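Collecting demonstrations, part 2: sorting into baskets

Last time we talked about what a demonstration is. Today is about gathering good ones, and I'm afraid it mostly comes down to patience – yours and the arms'. Our Grumside set holds 3501 recordings so far, and 99 of the ones I checked in March had to be thrown out, nearly all for rushing.
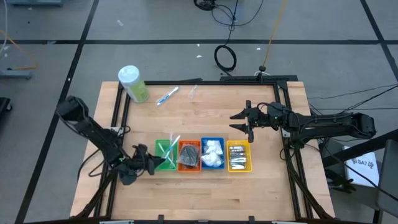 Fig. 11. Sorting task, left gripper at a packaged toothbrush.

Please move the items about between recordings, and do let the idle arm wait with its gripper open. If you fumble a pick, carry on and try again, for a learner needs to meet a few recoveries too. Stop the recording only if something falls on the floor.

For April, read the Halász notes and bring me two recordings you'd be happy to keep.

Hanna Zinchenko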